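Raffaele Rizzi wrote the bench rules at Gudgate, and he keeps them to one page. "If it runs longer, people stop reading," he says.

The first rule covers the start of a run. Both grippers must be open and clear of every object before anyone presses go.

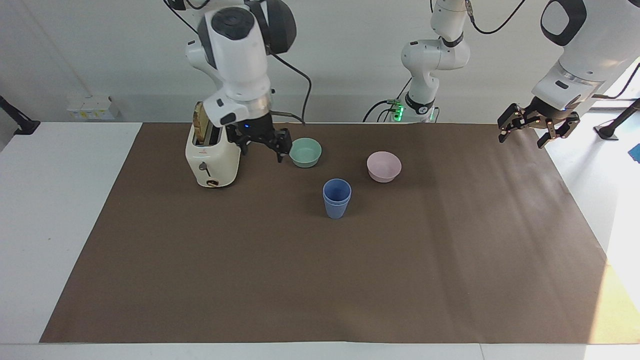

The second is about records. Of 3,752 runs logged by October, 242 were thrown out for missing notes. "A failed run is fine – a run with no notes is useless to us," Rizzi says. Birlow has since adopted the same page.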